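Flemthorpe registers, progress thread, 18 May 2018

1/ The baptism registers of the old Nandville circuit are now transcribed to the end of volume 7. The total stands at 2577 entries. Burials are a separate job and are not covered in this thread.

2/ Each entry has its own row: volume, page, entry number, date of birth, date of baptism, child, parents, abode, father's trade, officiating minister. Blank in the register means blank in the row.
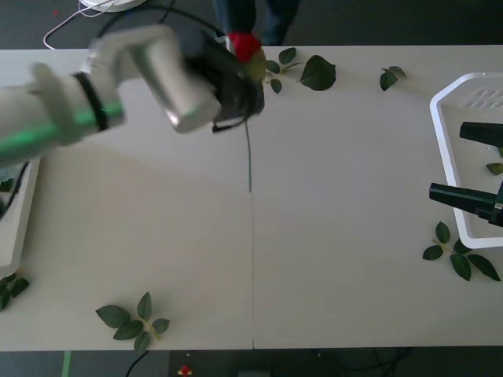
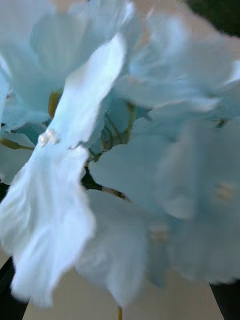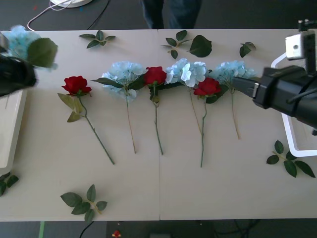
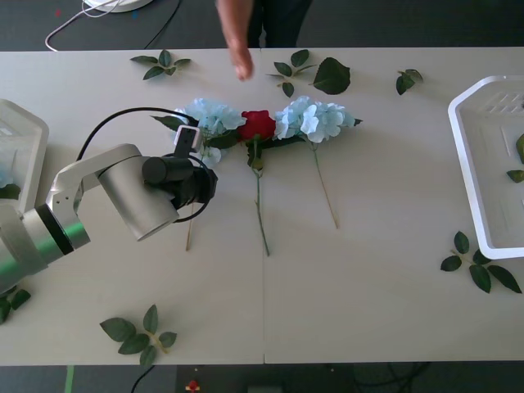 3/ Can a line from the transcript be used as proof of baptism?
It cannot stand in for a certificate. Use it to find the volume and page, then ask whoever holds the register for a certified copy of the entry.

4/ Dates. Volumes 1 and 2 often give the baptism but leave out the birth. The birth has not been worked out from a stated age, even where the minister wrote "aged three weeks". The age goes in the notes column as written.

5/ Spelling is kept as found. Swanson appears as Swanson, Swansen and Swainson, in one case for three children of the same couple. A second column holds a standard form for searching. Cite the first column.

6/ Adult baptisms carry the code A. There are 192 of them, most in volume 5, which covers the years when the Brendo chapel was taking in members from outside the circuit. The code says nothing about any earlier baptism elsewhere.

7/ Private baptisms are marked P where the minister marked them. If the child was later received into the congregation, the reception date goes in the notes and does not make a second row. The previous index gave these two rows, so its total is higher than ours.

8/ Volume 4 has 4 leaves missing between pages 61 and 62. The page numbers were added after the loss and run straight on, but the entry numbers do not. The gap is recorded as a gap — no rows have been made up to fill it from the Sunday school roll.

9/ Ministers signed for one another. Two entries on one page in the same hand may carry different names. The name in the row is the name written, and handwriting has been left out of it altogether.

10/ Corrections: send volume, page, entry number and your reading. A family tree is useful background but does not change a row. Corrections received in April have been checked against the page and entered.

11/ Still open: the abode written "B. Side" in volume 6. It could be Brendo Side or Beck Side, and both are within the circuit. It stays as "B. Side" until a rate book or a second entry for one of the same families settles it.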